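Talk notes: Round boards, yellow bins
Workbench skills evening, March, short slot before the break
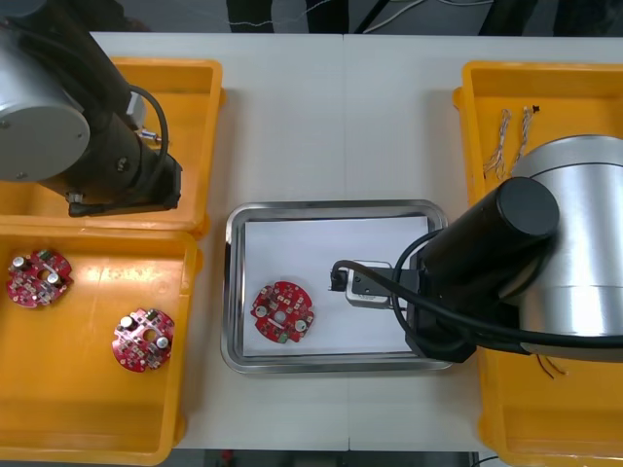 Opening (don't rush this)

Hi everybody. I'm Kathleen Dolan, I run the small-parts benches, and I'm going to talk about bins for the next little while. Yes, bins. I can see Liam Foley grinning in the back already, because he's heard me go on about bins at lunch.

Leave the slide up. Let people look at the red boards for a second before I start. Most of the room works with rectangles all day, and a round board with notches around the rim catches the eye.

Ask for hands: who has ever put a finished board back in the wrong pile? (Put my own hand up first.)

The boards

These are a good shape to learn on because they're annoying. Round, red, a hole in the center, little tabs and cutouts all the way around so the outline looks like a gear. Two silver capacitors, small parts scattered between them.

Say the bit about edges. On a rectangle you grab two long sides and you're done. On one of these your fingertips want to land in a notch, and then the tab next to it takes the load. I teach people to feel for a longer stretch of rim and hold it there. And please, please don't pick it up by the capacitors! They look like handles. I know they look like handles. (Pause, somebody always laughs.)

If there's time, tell the story of my first week at Brania, when I carried a board across the shop by one capacitor and Deirdre Corrigan walked beside me the whole way without a word, then handed me a soldering iron.

The bins

Yellow plastic, nothing fancy. We tried gray ones before that and I hated them, everything small just vanished. Red on yellow you can spot from across the bench, even when the overhead lights put a big shiny patch on the floor of the bin.

My rule is boards lie flat with space between them. No stacking, no leaning one on the wall to fit another in. You'll hear people say that wastes room and they're right, it does. I'd still do it. When Rónán Ó Súilleabháin and I went through our rejects last winter we had 102 boards on the sheet out of a run of 700, and the scratches were mostly from boards rubbing on each other in a full bin. He wanted to blame the supplier, so did I, and then we looked at our own bins and got pretty quiet.

(Don't get stuck on the numbers. If someone wants the sheet, I have it on my laptop.)

The tray

Steel tray in the middle of the table, rounded corners, raised rim, white paper on the bottom. This is my favorite part and I will try to keep it short.

The tray is the only place where you look at a board. You don't inspect over a bin, you don't inspect in your hand while you're talking to somebody. Board goes on the paper, you look, it goes where it's going. White paper makes a dropped screw or a crumb of solder show up right away, and you can write on it too, which I do constantly (part numbers, coffee orders, whatever).

Change the paper when it gets grubby. Faustine Huet changes hers every 10 boards. I'm lazier than that, but her bench looks better than mine, so go with hers.

The raised rim matters more than you'd think. Little things roll. I've crawled under a table looking for a spacer and I don't plan on doing it again with these knees.

Hands-on part

Get people up, 5 to a table. Everybody moves one board from bin to tray, looks it over, puts it away. Slowly. I'll walk around and nag.

Things to watch for: sleeves dragging over the rim of the bin, boards put down at an angle, people chatting with a board in midair.

Trays go back on the side shelf afterward, paper in the recycling. Liam has the spare boards for anyone who wants another go during the break, and coffee's in the hallway.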